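Informe final del proyecto de la asignatura Gestión de Alojamientos
Tema: el registro de entrada sin recepción en un hotel pequeño

Empiezo por lo que me preguntó todo el mundo cuando dije de qué iba mi trabajo: no, no es un trabajo de informática. Yo estudio turismo y de programar sé lo justo (o sea, nada). Lo que quería saber era qué pasa cuando un hotel pequeño cierra el mostrador por la noche y deja que los huéspedes hagan la entrada solos, con el móvil o en una pantalla del vestíbulo. Me interesaba porque lo viví como clienta el verano pasado, llegué a las once y media con una maleta enorme y me pasé un buen rato en la calle peleándome con un código de seis cifras.

El hotel que me dejó hacer el trabajo se llama Hotavance. Tiene 28 habitaciones, un comedor que solo abre para desayunos y una recepción que antes funcionaba las veinticuatro horas. Desde marzo, a partir de las diez de la noche no hay nadie en el mostrador y la entrada se hace con un programa llamado Wedeo, que manda al cliente un enlace, le pide los datos del documento y le da el código de la puerta. Para las urgencias hay un teléfono que atiende una persona de guardia.

Cómo lo hice

Mi idea inicial era muy ambiciosa: quería comparar tres hoteles. Al final dos me dijeron que no (uno muy amablemente, el otro ni contestó el segundo correo), así que me quedé con uno solo y procuré mirarlo bien. Trabajé con dos cosas. Por un lado, la hoja de entradas de la temporada, sin nombres ni datos personales, en la que salían 678 llegadas. Por otro, un cuestionario en papel que dejé en la sala de desayunos, al lado de las tostadoras, y que me contestaron 47 personas. Ya sé que es poco. En papel la gente contesta cuando le apetece, y con un café delante apetece regular.

También pasé 15 noches en el vestíbulo, desde las diez hasta la una, con un cuaderno. Esta fue la parte que más me gustó y la que más sueño me dio. No abordaba a nadie, me limitaba a apuntar por dónde entraban, si miraban primero la pantalla o el mostrador, cuánto tardaban y si acababan llamando al teléfono de guardia.

Lo que encontré

Lo primero, y me sorprendió bastante: casi todos van directos al mostrador aunque esté a oscuras. La pantalla está a la derecha de la puerta, encendida, con un cartel encima, y da igual. El cuerpo va solo hacia donde siempre ha habido una persona. Algunos se quedan esperando un rato, por si sale alguien de la trastienda, y solo después se giran. En mi cuaderno esto aparece noche tras noche y creo que es el resultado más útil de todo el trabajo, porque se arregla con muy poco dinero. Mi propuesta es poner la pantalla encima del propio mostrador. Cuando se lo dije a la dirección se quedaron pensando y luego me preguntaron por el enchufe.

Lo segundo es el mensaje con el enlace. Llega por la mañana del día de entrada, cuando la gente está en el coche o en el aeropuerto, y por la noche ya está enterrado debajo de otros cuarenta avisos. Varias personas escribieron en el cuestionario que no lo habían visto, y una puso que creía que era una estafa y lo borró. ¡La entiendo perfectamente! El remitente sale como «Wedeo» y no como el hotel, y si yo no he reservado nada con esa palabra, tampoco lo abro.

Lo tercero tiene que ver con la seguridad, que es de lo que más hablamos en clase. El código de la puerta de la calle era el mismo para todos los huéspedes y se cambiaba una vez por semana. Es decir, que alguien que se marchaba por la mañana podía volver a entrar al vestíbulo esa misma noche. Los códigos de las habitaciones sí son individuales y caducan a mediodía, pero el de la calle no. Lo comenté y me explicaron que la cerradura exterior es de otra marca, Zetex, y que los dos sistemas no se hablan entre ellos. De momento han pasado a cambiar el código todos los días a mano.
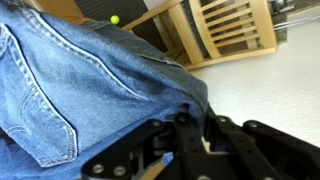
De las preguntas abiertas saqué una cosa que no esperaba. Yo daba por hecho que las quejas vendrían de la gente mayor, y en mis cuestionarios no fue así: los más enfadados eran los que viajaban por trabajo, que llegan tarde, cansados, y quieren una factura en el momento. El programa no da facturas hasta el día siguiente. Las familias, en cambio, se lo tomaban con bastante humor, sobre todo si había niños que querían teclear ellos el código.

Para la parte teórica me apoyé mucho en los apuntes de Laskowska que nos pasaron en el primer bloque, los de los «momentos de contacto». Me sirvieron para ordenar el cuaderno, que era un desastre de flechas y abreviaturas mías. Lo que no me encaja de esa teoría es que da por supuesto que el contacto empieza en la puerta, y en mi caso empezaba con un mensaje en el móvil por la mañana.

Lo que haría de otra manera

Haría el cuestionario más corto, para empezar. Puse dos caras de preguntas y la segunda volvía en blanco la mitad de las veces. Tampoco repetiría lo de sentarme siempre en el mismo sillón, porque desde allí no se veía bien la calle y me perdía a los que se peleaban con la puerta antes de entrar. Y pediría la hoja de entradas mucho antes: me llegó en un formato rarísimo y se me fueron dos tardes enteras en arreglar las columnas de las horas.

Me queda pendiente hablar con la persona que lleva la guardia, que tenía turno cambiado cuando fui a entrevistarla. El hotel me ha dicho que puedo volver en diciembre, con la temporada baja, y si mueven la pantalla al mostrador me gustaría repetir unas cuantas noches con el mismo cuaderno y ver hacia dónde va la gente.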